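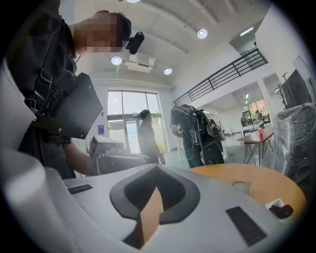

From: Wai-kit Leung
To: workshop-rooms list
Date: Saturday, June 1, 2019
Subject: Re: Which table for the small-parts work?

Dear all,

Thank you for the answers to my first question. I reply to the points below.

> On the round table: we had one in Nasthorpe for two years and
> sold it. Small things roll off, and you can never push it
> against a wall. Why not buy two of the Skarum desks and put
> them together? Also, is the hole in the top not in your way?

I understand the worry, but I would like to keep ours. We use it standing, and people come to it from every side. With a long desk there is always one person who must reach over the other one. The top is light wood with a warm color, and white parts are easy to find on it, which was not the case on our white tables.

About the hole: it is a small square cable grommet, close to the middle of the top. I was also against it in the beginning. Now I would miss it – a cable which goes down in the middle does not hang over the edge where people stand.
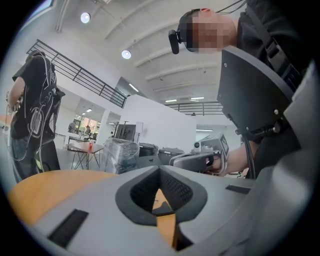
The second question was about space. I measured again, and the top is 1138 mm across. For two persons standing it is comfortable. For three it is possible, but then the elbows meet. I would leave some 1239 mm free to the next furniture, so that a person can walk behind the one who works.

For the rolling I have no perfect answer. Flat pieces stay where you put them, and pens I lay down with the clip under. Poon sells a thin cork ring for the edge, but I did not try it yet. If somebody has one, please write how it is glued.

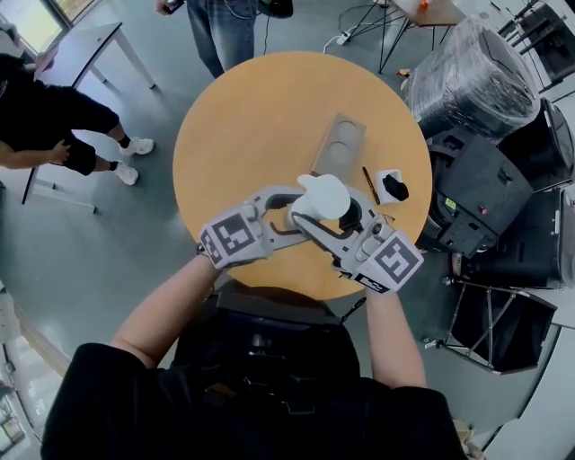
The round table, with a plate with two round recesses, a black marker and a small white box on it.

One more thing, the height. Ours is fixed, and for tall colleagues it is a little low. Idex has a foot set for it, and I will ask for the price in September when we order again. Does anyone know if the feet also fit on the older frame?

Best regards,
Wai-kit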